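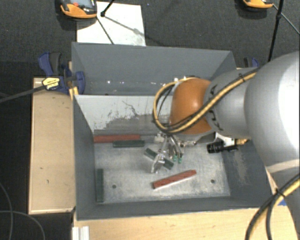
Does moving a book drop indoors cut down on damaged corners? Mostly for paperbacks; hardcovers came back in much the same shape wherever the drop was.

Figure 3. Open-top grey bin with sloping inner walls. Note wear on the metal floor.

4.2 Corner damage and drop location

Two branches, Skorilby and Birasik. Same loan rules, same fines (none), same catalog software (Yeoman). Skorilby moved its drop inside the front door in June. Birasik kept the outside slot and serves as the comparison branch. We scored 920 returned books in all, split evenly between branches and between the weeks before and after the move.

Scoring followed Kinnear's scale as set out in Section 3: each corner gets a grade from 0 to 4, and the book takes the grade of its worst corner. Books were scored on loan and again on return. Only the change is used here. Both readers (Gladys Bakilana and Beathag Kinnear) scored blind to branch -- the spine labels were covered with tape, which did slow things down.

Paperbacks first. At Skorilby the share of paperbacks that lost a grade or more fell after the move. At Birasik it stayed flat. The drop was sharpest for tall, thin books, mainly travel guides and kids' activity books, and weakest for thick novels. Thick novels tend to land flat. Thin ones land on a corner and then bend under whatever comes next.

Hardcovers: no clear change at either branch. A few dust jackets torn, too few to test.

Bin shape matters too, and we did not control for it well. Sloping walls (Figure 3) should turn a falling book onto its side before it reaches the bottom, while straight walls let it go down corner first. A hard floor would work the other way. We did not test wall angle by itself, and neither branch changed its bin during the study, so the before and after comparison within a branch is safe. The comparsion between branches is weaker.

One more problem. People at Skorilby began handing books over at the desk once they had to come inside anyway. Those never went through the drop at all. Staff put a paper slip in desk returns and we left them out, but slips fall out. If some desk returns got in, the gain from moving the drop is overstated. Dropping the 20 books with doubtful slips made the effect smaller but did not remove it.

Also rain. Birasik's slot has a short hood and lets water in when the wind is from the west. Damp covers bend easier, and the grade scale does not seperate a bent corner from a swollen one. The Odora pilot had the same trouble. Section 5 takes up the damp books on their own.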